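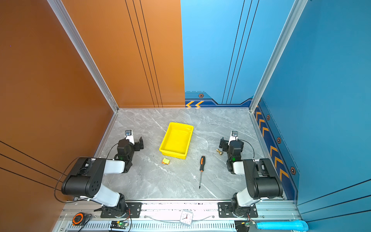
4. Filling the Kitovex humidifier

1. Unplug the base and lift off the tank.
2. Fill with cold tap water to the line. The box says 90 hours per tank — I'd plan on a refill every night.
3. Wait 2 minutes before switching on.

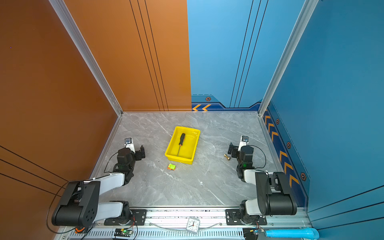

4. Set the dial no higher than 6. "Auto" mode supposedly reads the room. Check it against a separate gauge.

Caution: Do not add scented oils, whatever the Judside leaflet claims.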